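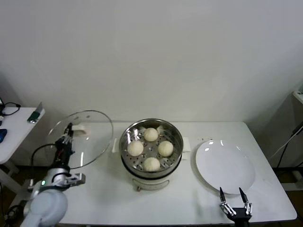
3. Setting up and maintaining the two-arm cell

3.1 Layout

The cell used for this project has two arms working at one white table against a plain wall. The task is to take the lid off a steamer, move the buns from the basket to a plate and put the lid back. The left arm handles the lid. The right arm handles the buns. The steamer goes in the centre of the table with its control facing the front, and the plate goes to the right of it.

The task was chosen because the lid is clear and the basket is polished. Both are difficult for the cameras, and we wanted the set-up procedure to be tested on something difficult. The buns sit in a diamond, four to a load, with a gap between them so that the fingers have somewhere to go.

3.2 Fixing the start position

In April the position of the steamer was set by eye before each run. This was the main cause of failed lid grasps. We replaced it with a card template, cut to the outline of the base and the plate, which is laid down, used to place both items and then removed before the arms are switched on. The template is stored with the Gerlach toolkit and must not be trimmed or folded.

The allowed error after using the template is 3 mm in either direction. If the base is further out than this, the lid is gripped off its rim and turns in the fingers as it is raised.

3.3 Daily checks

The following are done in order before the first run.

Switch on the controller and wait for both arms to report ready.
Move each gripper through one full open and close with nothing between the fingers.
Wipe the fingertips with a dry cloth. Flour and starch from the buns build up on them and reduce grip.
Follow each cable by hand from the gripper to the first joint. There must be enough slack for the wrist to turn fully in both directions.
Wipe the table and clear any crumbs.
Place the steamer and plate with the template.
Run the lid movement once at low speed with the basket empty.

3.4 Faults and repairs

The log covers 51 runs. Nine were stopped by a fault in the cell itself, and the remainder of this section deals with those.

Most of the stops came from the left gripper. The lid was held correctly at first but slipped when the wrist tilted. The grip force had been copied from the settings for the right arm, which are low to avoid marking the buns. Separate settings are now saved for each arm under the project name Grenik, and the operator checks which file is loaded before starting.

The second fault was a loss of signal when the left wrist turned towards the table. The connector had worked loose because the cable was tied too tightly further down. The tie was cut and refitted to leave a larger loop. No further loss of signal was logged.

The last was a slow drift in the right arm. It was removed by repeating the zero routine from the Sistivport manual with the arm cold. The routine is now repeated after every 1000 gripper cycles.

3.5 Remaining work

Steam was not used in any logged run. Moisture on the lid would change both the grip and the camera view, and the wrist seals have not been checked for it. The Holtley workshop has a guard that could be fitted over the left wrist, but its mounting holes do not match ours and an adapter plate would have to be made.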